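Wirnovau: Tallen veröffentlicht Version 2 seiner Greifplanung

Softwareabgleich für mehrfingrige Hände jetzt während der Bewegung

Von Rainer Voß

Das Softwarehaus Tallen aus Wirnovau hat am Mittwoch die zweite Version seiner Planungssoftware für mehrfingrige Roboterhände freigegeben. Das Paket trägt den Namen Prolelwood und berechnet Griffe an Gegenständen, für die kein genaues Formmodell vorliegt. Nach Angaben des Unternehmens wird die Fingerstellung nun auch während der Annäherung laufend nachgerechnet. In der ersten Version stand der Griff fest, sobald der Arm losfuhr.

Entwickelt wurde die neue Fassung seit dem vergangenen Winter von einem Team unter Leitung von Harvey Dufour. Beteiligt war auch das Ingenieurbüro Stępień, das die Schnittstelle zur Armsteuerung beigesteuert hat. Die Planung läuft auf einem handelsüblichen Industrierechner und gibt alle 20 Millisekunden neue Sollwerte für die Fingergelenke aus.

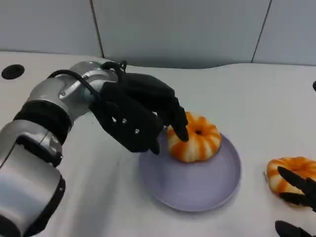

Der Planer trennt die Aufgabe in zwei Stufen. Zuerst schätzt die Wahrnehmung aus den Kamerabildern eine grobe Hülle des Gegenstands und markiert Stellen, an denen ein Finger anliegen kann. Danach sucht die zweite Stufe eine Handhaltung, bei der möglichst viele dieser Stellen erreichbar sind, ohne dass ein Finger gegen Tisch oder Geschirr stößt. Schwierig sind dabei gerippte, gedrungene Formen wie der kleine weiß-orange gestreifte Kürbis auf dem fliederfarbenen Teller: Ein Finger liegt oben an der Schulter der Frucht an, die übrigen müssen sich dicht am Tellerrand krümmen. Der Rand geht deshalb als eigenes Hindernis in die Rechnung ein, mit einem Sicherheitsabstand, den der Anwender selbst einstellen kann.

Für die Abstimmung der Parameter hat Tallen nach eigenen Angaben etwa 2000 Greifversuche ausgewertet. Zahlen zur Erfolgsquote nennt das Unternehmen nicht. »Die Quote hängt stark davon ab, was auf dem Tisch liegt. Wir wollen erst einen festen Satz von Gegenständen, bevor wir etwas veröffentlichen«, sagte Dufour.

Neu ist außerdem ein Protokollwerkzeug. Es speichert zu jedem Griff die geschätzte Hülle, die verworfenen Handhaltungen und die gemessenen Gelenkströme. Bricht ein Griff ab, lassen sich die letzten 10 Sekunden Schritt für Schritt durchgehen. Bisher mussten Anwender diese Daten aus mehreren Dateien zusammensuchen – ein Punkt, der in den Rückmeldungen zur ersten Version häufig bemängelt worden war.

Die gleichzeitige Planung für beide Arme bleibt vorerst als Testfunktion gekennzeichnet. Sie ist nach der Installation abgeschaltet und muss in der Konfiguration freigegeben werden. Bestehende Kunden erhalten die neue Version ohne Aufpreis, Konfigurationsdateien der ersten Version werden beim Start umgewandelt. Ein Wartungsupdate ist für Dezember vorgesehen.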